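## 3. The Cell and the Cloth Task

Nitar lives in a shared workshop, on a bench we can use whenever the laser cutter next to it is idle. Everything in this section was put together there with hand tools and a borrowed drill press, and we had a great time doing it. 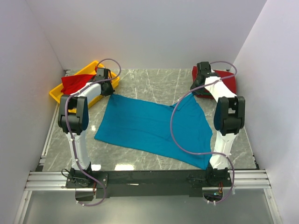 **Figure 2.** The Nitar cell with the teal cloth spread between the two arms. Yellow tray at back left, red tray at back right.

The layout is simple. Both arms stand at the front corners of the work surface and face the rear, with their bases joined by a black crossbar that sits on aluminum extrusion (Figure 2). We tried separate mounts first. Each arm was solid on its own, but the distance between them crept a little every time one of them stopped hard, and two grippers holding the same piece of fabric notice that right away. Tying the bases together fixed it in one afternoon, and we have not had to redo the arm-to-arm calibration since September.

White walls close off the other three sides. They keep the background the same from one day to the next, which matters in a room where people walk past with lumber and bicycles. The marble-patterned surface was picked for looks, we admit, and it does throw back bright patches from the overhead lights. Our first color threshold mistook those patches for pale fabric. Switching to a strongly colored cloth and masking on hue took care of most of the trouble, and we have come to like the glare as a fair test — few kitchens or laundry rooms are lit any better.

Cables took more thought than we expected. Each one arches high over its arm before it runs down to the base, the right one in a wide loop. A tighter run looks neater but pulls on the wrist when the arm folds back toward its tray. The loose loop costs us a little cloth contact on low moves, so the planner (we call it Fastus) adds 33 mm of clearance whenever an elbow drops.

The task itself is the part we enjoy most! One episode starts with a cloth lying flat in the middle of the surface. The arms must take hold of two corners, lift, fold once, and set the result in one of the trays. Wrinkles and bunched corners are allowed at the start, and we do not smooth them out by hand. A raised corner is often a gift, because the gripper can close on it without scraping the surface. A corner that lies flat and pointed is harder, and Fastus will usually go for the raised one first and use it to drag the rest into a better shape.

We ran 1508 episodes over 14 evenings. Fastus finished 88 percent of them with no help from us. Most of the failures came from a gripper picking up nothing on a flat corner — the jaws close, the arm lifts, and the cloth stays where it was. Section 4 looks at those cases one by one and compares Fastus with Amrani, our older planner, which always reached for the nearest corner.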